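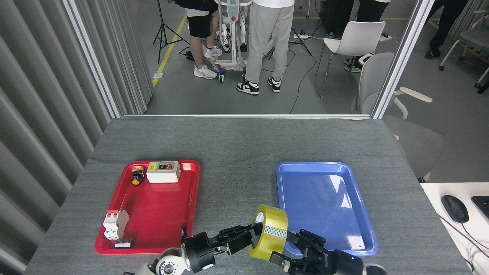
Gunhild Vídalín wrote that the left wrist should be re-zeroed before anyone touched the grip force, and that three shops out of four do it in the other order and then blame the fingers.

Forums > Two-arm cells > Setup and upkeep > Left gripper drifts on round parts
February, posted by e_breathnach

e_breathnach
Fine, but I had already done the force. Background for the others: two-arm bench cell, Zevton controller, felt top, red tray for the electrical parts, blue tray to receive. Breakers and push-button units are no trouble. On a roll of packing tape the left fingers close off center, and the roll tips toward the rim on the way over. Cycle counter reads 1,740 since the last finger change.

pilley_bench
What are you using for finger pads? Stock or cut?

e_breathnach
Stock. Pads measured even on both sides, no glazing.

Gunhild Vídalín
Then leave the pads alone. Home the arm, drive it to the reference pin, read joint six. If the offset is over 3 counts, redo the zero. Force comes after. A force value taught on a bad zero only hides the error until the part diameter changes.

norgaard_user
Disagree. On the Nørgaard wrist the zero holds for years. I would look at the tray first. A tray on felt creeps. We had one walk far enough over a shift that the arm was clipping the rim, and everyone swore it was calibration.

Gunhild Vídalín
A creeping tray moves the part in X and Y. It does not make one finger touch early on a part gripped in the same place every time.

norgaard_user
It does if the part leans on the rim when you pick it. Is it picked from the tray or from the felt?

e_breathnach
From the tray. I will pin both trays before I change anything else. Is there a preferred way with felt? I don't want to drill the top.

pilley_bench
Riment corner stops, low profile. Clamp them to a flat bar under the felt. Keep them below the tray rim or the right gripper will find them.

e_breathnach
Results, Thursday. Trays pinned: lean was the same on every pick. Joint six offset read 322 counts. Re-zeroed, offset now inside limits. Force had been taught at 280, put it back to default and retaught with the roll upright. Fingers touch together now. Ran breakers, the switch box and the tape, no tipping.

norgaard_user
322 is not drift. Something hit that wrist or somebody swapped an encoder cable and skipped the homing step. Check the log.

e_breathnach
Log only goes back to the last firmware load. The cable clip behind the wrist is newer than the others, so possibly the second.

Gunhild Vídalín
Mark the clip and write the new offset inside the cabinet door. Read it again after a week of running. Leave the stops in either way.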